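Sekari Parking Guidance, Service Desk
Ticket 1208
Status: Awaiting site confirmation

Reported by Fahad Kiani: bay sensors on level 2 show 18 spaces as occupied when vacant. Entrance display reads 185 free.

Response from Waqas Chaudhry: The level 2 controller was restarted at 14:10 and the sensors recalibrated. Twelve bays now report correctly. Please check the wiring to the remaining six and reply to this ticket.

Attachments (2) 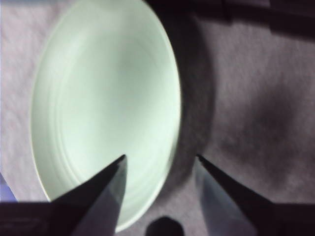
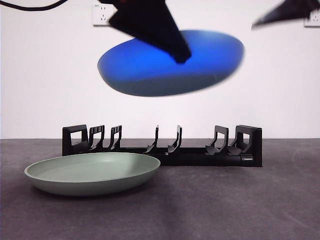 Attachments: bowl on cloth; blue plate and dish rack.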